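Quem somos

O Jimham é um site em português sobre o dinheiro das celebridades: quanto ganham, quanto gastam, quanto devem e quanto dizem que vale a casa que não conseguem vender. Nasceu em março, numa mesa de cozinha, de uma discussão sobre o cachê de um ator secundário numa série que nenhum de nós tinha visto até ao fim. A discussão não ficou resolvida. O site ficou.

A empresa por trás dele chama-se Brandcombe e é pequena. Somos 6 pessoas, contando com a que só trabalha de manhã. Hiu-tung Kan dirige a redação e tem a última palavra sobre qualquer número com mais de três zeros. Man-lok Wu trata das contas, as das estrelas e as nossas, e garante que as primeiras são mais divertidas.

Como trabalhamos

Uma estimativa de fortuna é uma soma feita por quem não viu o extrato bancário. Convém dizê-lo logo à entrada. Partimos do que é público: registos de propriedades, contas de produtoras, contratos que foram parar a tribunal, entrevistas em que alguém falou demais. Descontamos impostos, agentes, advogados e, quando há notícia disso, ex-cônjuges. O resultado sai sempre em intervalo. Quem quiser um valor certo até ao cêntimo encontra muitos por aí, quase todos copiados uns dos outros.

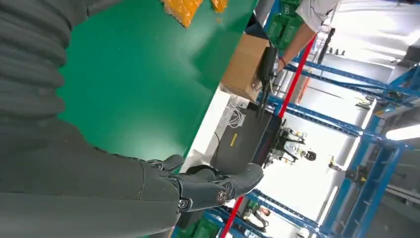

Braço robótico cinzento-escuro junto a um tampo verde.

Temos neste momento 152 perfis publicados, de cantores reformados a apresentadores que prometem reformar-se todos os anos. Cada um é revisto quando há um divórcio, um filme novo ou uma carta de advogado. Das cartas recebidas até hoje, 3 queixavam-se de que tínhamos posto o valor demasiado baixo.

O que fazemos além dos perfis

A Lilen é a nossa newsletter, com mexericos financeiros e uma rubrica de correções que alguns leitores dizem ser a melhor parte. Preferimos tomar isso como elogio. O Arquivo Vandenberghe reúne 70 recortes sobre cachês do cinema antigo, digitalizados por nós com mais paciência do que jeito, e pode ser consultado sem registo.

Quem paga isto

Publicidade e assinaturas da newsletter. Não aceitamos dinheiro de agentes para arredondar fortunas para cima, embora já nos tenham perguntado o preço. Os textos patrocinados trazem a palavra «patrocinado» no topo, em letra que se lê sem óculos.

Correções e contacto

Se encontrou um erro, use o formulário de contacto e diga-nos em que perfil está. Se é a celebridade em causa, use o mesmo formulário; a fila é igual para todos.

Página atualizada em 8 de setembro de 2019.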